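Back from the marsh, sort of

February 2019

Boots still wet. Typing this fast before I have to be somewhere, so forgive the mess.

So. The rail. I have been trying for a decent look at a Virginia rail at Turavley for three winters now and this morning I got one. Not a long look. Maybe four seconds, at the edge of the cattails where the ditch bends, walking along like a little wind-up chicken. Orange bill, gray cheek, tail flicking. Then gone into the reeds and the usual grunting noise from in there, like a pig with a cold.

I'd gotten there early. Gate was open, which it isn't always. Parked by the pump house and walked the north dike because the south one is pure mud right now. Cold, no wind, fog sitting on the water so thick I could only hear the ducks. Lots of wigeon whistling. A marsh wren rattling away in the dark like it was May.

Stood at the bend for 90 minutes. I know it was 90 because I told myself I'd give it an hour and then gave it another half. My toes quit at some point in there. A harrier came over low and put everything up, and I figured that was it for the day, and then the rail just walked out.

No photo. Camera was in my coat, I had my hands in my sleeves. By the time I got a glove off it was over. Don't care. (I care a little.)

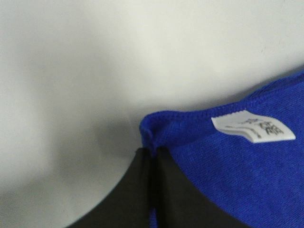
Anyway the rest of the list, from memory, I'll put the real one in my notebook later. Wigeon, gadwall, a few pintail way out, green-winged teal in the ditch. Coots obviously. Two kinds of gull I'm not going to argue about. Bittern — heard something that might of been one shifting around in the reeds but never saw it, so it doesn't count. Song sparrows, swamp sparrow, one very wet fox sparrow under the brambles. Northern shrike on the wire by the farm road, same wire as last month. I like that bird. The finches don't.

Then the geese. They were in the field past the second gate, over 2,000 of them, and that is me being careful and doing it in blocks. Mostly cackling. I went through them looking for anything odd and got one white-front, and then a truck went by and they all lifted. The noise of it. You feel it in your chest. I stood there grinning at nothing.

Stopped at Van Dusen on the way home, the little pond behind the feed store, because there had been a hooded merganser pair there. Still there. He had the crest up and was throwing his head back at her and she was paying no attention at all and diving for something. Nine ring-necked ducks asleep in the middle. Coffee from the gas station, terrible, drank all of it.

Some gear stuff since a couple people asked in the comments last time. The binoculars are still the old Vomo pair, 7 power, which everyone tells me is too low. I like 7. Wide view, steady, and in fog or bad light they are brighter than my newer ones. For a bird that walks out of the reeds for four seconds you want wide. The focus wheel is getting stiff in the cold though, and the left eyecup falls off if you look at it wrong. I've glued it twice.

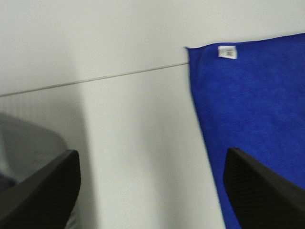 The scope stayed in the car and I regret that. Would have been good for the pintail. But it's a mile and a half on the dike and the tripod digs into my shoulder, and half the time I carry it out there and the fog never lifts. Next time. I say that every time.

Also a gripe. Whoever is letting the dogs run off leash on the north dike, please don't. There are snipe in that short grass and they're trying to feed and it's winter and they need every minute of it. I flushed one myself just by walking and felt bad about it. A dog goes through and that's all of them, gone over the river.

Ok what else. Water is higher than January, almost up to the second culvert. Someone has fixed the bench. Willows are starting to turn that yellow color already, way too soon. Heard one red-winged blackbird, just the one, giving it a try from the top of a dead cattail. Tree swallows any day now if it warms up, I'm going to start looking.

Plan is Vidadach next, for the owls, if the road isn't flooded. And I've put in for the boat trip in June, the one that goes out past the islands, tho I get seasick standing on a dock so we'll see about that.

Have to run. Will fix the typos tonite or I won't.

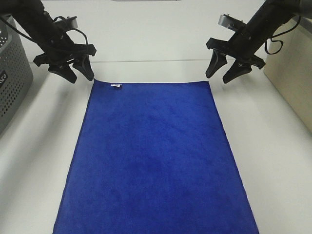 Blue towel, laid out flat.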